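Have you ever pulled one paper cup off a stack and had three come along with it? Me too! I wondered about it for ages, so I read up on it, and now I get to tell you why cups stack the way they do.

## Why cups lean outward

Find a paper cup and look at it from the side. The top is wider than the bottom, and the walls lean out a little. Grown-ups call that shape a taper (say it like TAY-per). It's a pretty clever shape, because the narrow bottom of one cup slips right down into the wide mouth of the next one.

If the walls went straight up and down, two cups the same size could never fit together. You'd have to set one on top of the other, like soup cans, and a pile of 20 would be taller than you are!

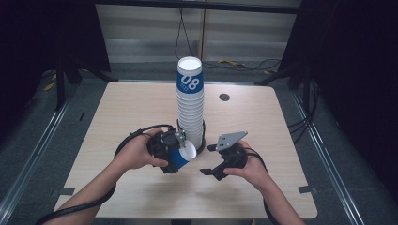
With a taper, each new cup adds only a small bit of height. Mostly it adds its rim, that rolled edge your lip touches when you drink. Run your finger down the side of a stack and you'll feel it go bump, bump, bump. Every bump is another rim.

The rolled rim does two jobs. It makes the cup stiff so it doesn't flop when you squeeze it, and it stops each cup from sliding too far into its neighbor.

## So why do they stick?

Sometimes they slide a bit too far anyway. Push down hard on a stack and the walls press together. Paper rubbing on paper makes friction - the same thing that keeps your sneakers from slipping on the gym floor. There's also very little room for air to get in between the cups. When you tug one out, air has to sneak in to fill the gap, and until it does, the cups hang on to each other.

My trick is to give the cup a tiny twist while I pull. The twist gets the walls moving and lets a little air in. Go gently, or you'll crush the rim (I have crushed plenty).

Before you try any of this, wipe off a table and make sure it's good and dry. Paper cups and puddles don't mix! You want a nice big flat space with nothing to knock over.

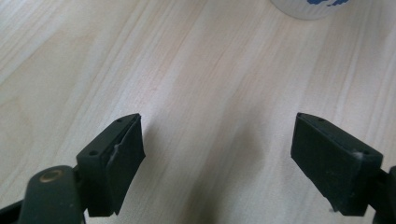 ## Try it yourself

You'll need around 20 paper cups and a ruler.

1. Measure how tall one cup is. Write it down.
2. Slide a second cup into it and measure again. How much taller did it get?
3. Guess how tall the whole stack will be, then build it and check.
4. Press down on the top, just a little, and see if your number changes.

Mine came out shorter than my guess, and then I pressed down and it shrank some more - so leave your stack alone until you've measured it!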